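3. Data and Methods

3.1 Definition of a long absence

Earlier work on player absence in rugby league has mostly dealt with injury. A player is listed as unavailable, a reason is recorded, and the absence ends when the player is named in a team again. This definition leaves out players who were fit but not selected, players under club suspension, and players who were between contracts. For the purpose of this study the reason for the absence was treated as a covariate and the length of the absence as the main exposure. An absence was classed as long if at least 90 days passed between two consecutive first-grade appearances, not counting the off-season. Where an absence ran across an off-season, the days between the last round of one season and the first round of the next were removed before the threshold was applied.

The off-season rule matters more than it may appear. Without it, nearly every player who missed the last few rounds of a season would meet the threshold by the opening round of the next. We tested a version of the rule that also removed representative breaks. It moved very few players in or out of the sample and was dropped to keep the coding simple.

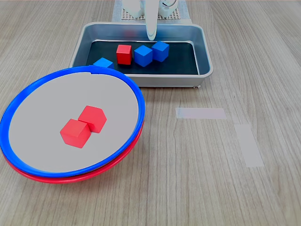

Appearances off the bench were counted as appearances only if the player entered the field. Players who were named and not used were treated as still absent. This differs from the practice in the published match lists of both clubs, where a named player is credited with a game, and it means that the totals reported here will not match the club yearbooks.

3.2 Sample

Match records were supplied by two semi-professional clubs, Tukside and Waltine, under a data sharing agreement. The records cover 400 first-grade matches. Preseason trials and nines tournaments were excluded. After the absence rule was applied, 89 players had at least one long absence followed by a return. Players with more than one long absence entered the sample once, at the first return, and later absences were kept only for the sensitivity check in Section 3.5.

Two points about the Waltine records should be noted. Before the club changed its statistician, missed tackles were logged by half and not by minute, so they could not be matched to a player's time on the field when that player was interchanged within the half. These entries were recoded from match video where video survived and set to missing where it did not. Also, the club listed some utility players under the position they wore on the jersey. Position was corrected by hand by Kyu-ri Do, using the position held for the longest part of the match.

The Waltine file was closed to further changes on May 26, 2020. Corrections sent by the club after that point were logged and are not part of the analysis.
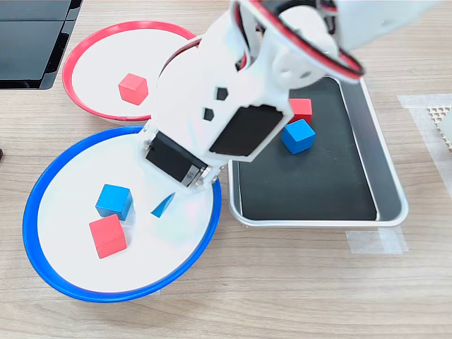

Figure 2. White robotic arm with its gripper over a round, blue-rimmed bowl.

3.3 Performance measures

Raw counts of tackles, carries, and errors are hard to compare between a player who stays on for the full match and one who plays a short spell in the middle of it. All measures were therefore expressed per minute on the field. Four were retained: tackles made, tackles missed, carries, and handling errors. Line breaks and try assists were collected but occurred too rarely in the return matches to support a per-player estimate.

Each measure was then scaled against the player's own record before the absence. The baseline was the mean of the last five appearances. Players with fewer than five prior appearances at either club were given a baseline built from all available appearances, and an indicator for a short baseline was added to the model. We considered using a positional average in place of the personal baseline. This would have allowed new signings to be included, but it would also have mixed the effect of the absence with ordinary differences between players, and those differences are large in the back row.

Event coding was done in Hilent, the tagging package already in use at Tukside. The Waltine events were exported from a spreadsheet and converted to the same format. A second coder tagged a random subset of matches from each club without sight of the first set of tags. Agreement was high for carries and tackles made. It was lower for missed tackles, mainly in cases where two defenders arrived together and the ball carrier broke free of one of them. In these cases the rule was to charge the miss to the defender who made first contact. 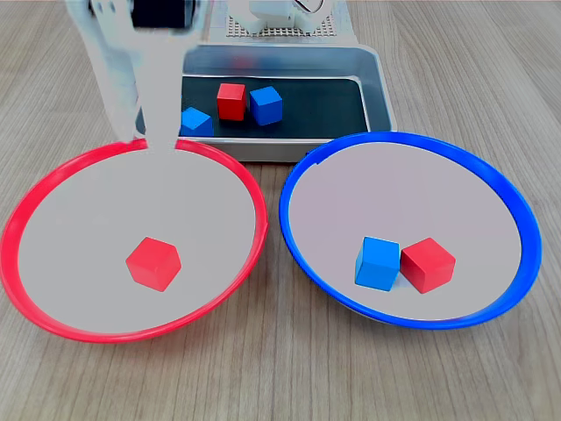
Figure 3. White arm and gripper at the back rim of a red bowl.

3.4 Selection of return matches

The first three appearances after the absence were used as the return window. A longer window would give steadier estimates but loses players who were dropped again or released soon afterward, and these are the players for whom the return went least well. Matches ended early by weather were left out of the window and replaced with the next available appearance.

Venue was coded as home, away, or neutral. The ground at Ignacio was shared by both clubs during the rebuilding of the Tukside stand and was coded as neutral for Tukside and home for Waltine. One late-season fixture moved there from November trials scheduling was coded in the same way.

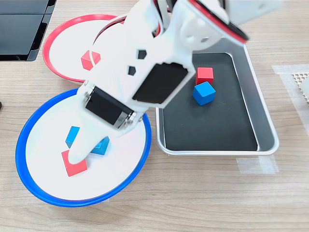
Opponent strength was taken from the competition table on the morning of the match. In the first four rounds the table carries little information, so the final ladder position from the season before was used. Promoted clubs were placed last.

3.5 Model

A linear mixed model was fitted separately for each performance measure. Fixed effects were length of absence, reason for absence, position group, venue, opponent strength, and the short baseline indicator. Player was entered as a random intercept. Length of absence was entered on a log scale after inspection of the residuals, which fanned out at the longest absences when days were used directly.

Intervals are reported at the 90 percent level throughout. No adjustment was made for the number of measures, and results for handling errors in particular should be read with this in mind. The sensitivity check refitted each model with repeat absences included and a further random term for absence within player. Estimates from both versions are given side by side in the appendix tables.

Coach identity was not included. Several players came back under a different coach from the one who had last selected them, and in the smaller position groups a change of coach could not be separated from the length of the absence.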